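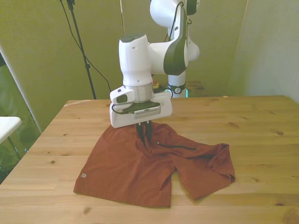

Plaka: amateur handball match records

Plaka is a set of match records from the Ogilvie indoor handball league, covering 13 seasons of the open division. It has one row per match, plus a second table of goals and suspensions for the matches where the scoresheet survived in readable form. The records were typed in from paper by Enikő Szénási and Zanele Joubert. Zanele also wrote the scripts.

What you get

matches.csv - 1,480 rows, one per match
events.csv - goals, seven-meter throws, two-minute suspensions, timeouts
teams.csv - team codes and the names each team has used
venues.csv - hall names and court notes
scripts/check.py - consistency checks
scripts/table.py - rebuilds the standings for any season

Files are UTF-8 with commas and a header row. Empty cells mean unknown. A zero is a real zero.

Columns in matches.csv

match_id: season code, round and a letter, for example S04-R11-B
season: S01 through S13. A season starts in September and ends in spring, so each one crosses a calendar year.
round: regular season round, or QF, SF, F for the playoffs
home, away: team codes, see teams.csv
ht_home, ht_away: halftime score
ft_home, ft_away: score after 60 minutes
et_home, et_away: score after extra time, playoffs only
status: played, forfeit, abandoned, replayed
venue: hall code
source: sheet, booklet or newsletter

A word on source. "Sheet" means the official scoresheet. "Booklet" means the season summary that the league printed and handed out at the annual meeting. "Newsletter" means the team newsletter, used only when the other two were missing. Where two sources disagreed we took the sheet and put the other score in the notes column.

Columns in events.csv

match_id, half, minute, team, shirt, type

Minute is the running match minute, so the second half starts at 31. Before S05 many scorers wrote down goals without a time. Those goals have an empty minute but are still in scoring order. Shirt is the number on the jersey that day. It does not identify a player across matches, and some teams swapped shirts from one week to the next.

Type is one of goal, goal7, miss7, susp, red, timeout. Missed throws from the field were never recorded by the league, so shooting percentages can't be worked out from this data.

Known problems

The halftime score is missing for 170 matches. Most of these are in S01 and S02, where the booklet printed only final scores.

S03 has two matches with the code S03-R07-A in the paper records. The second is a replay of the first after a protest over an ineligible goalkeeper. We kept both and gave the replay the letter R. Only the replay counts in the standings, and table.py knows this.

Forfeits are stored as 10-0, which was the league rule until the end of S08. After that the rule changed to 5-0 and the rows follow it. If you are doing anything with goal averages, drop forfeits first.

Carkima and Carkima II were one team until S06. The code CAR covers the old team and the first team after the split, and CA2 covers the second team. You could argue for treating both as new. The league's own tables carried the points history on with the first team, so we did the same.

Vetolico sponsored a team for three seasons and that team played under the sponsor's name. It is the same club before and after, and has one code, VET, all the way through.

Court sizes are not all regulation. Two halls used in the early seasons were short by a couple of meters and had no proper run-off behind the goals. Scores there run higher. The notes in venues.csv say which ones.

Running the scripts

You need Python 3.9 or later. There are no other packages to install.

python scripts/check.py
python scripts/table.py S09

The check script reads every match and compares the goals in events.csv with the final score. It prints a line for each mismatch. At the moment it reports four, all in S02, and we have left them alone. The sheets themselves don't add up - the running score skips a number partway down the page and the referee signed anyway.

The table script uses two points for a win and one for a draw. Ties on points are settled by head-to-head result, then by goal difference. S01 used goal difference first, and there is a flag for that: --old-ties.

Player names

Names are not included. Some sheets had them and some did not, and a good number of the players were under 18 when they turned out for the open division. Please do not send us matched lists of names and shirt numbers. We won't add them.

Use

You can use the data for anything, including teaching and commercial work, as long as you say where it came from. "Plaka handball records" and the version number is enough. If you fix something, we would like to have the fix back.

Corrections

Send the match_id, the column, the value you think is right, and where you got it. A photo of a sheet or a page from the booklet is best. Memory alone is fine for hall names and shirt colors, but we don't change scores on it.

Changes

1.3 - added S13, fixed swapped home and away teams in S10-R02
1.2 - added timeouts from S07 on
1.1 - venue codes, source column
1.0 - first version, matches only

Still to do: the women's division from S06 on, and the cup. The cup sheets are in a separate binder and we have only gone through the finals.

Contact: Zanele Joubert | © Plaka records | Back to top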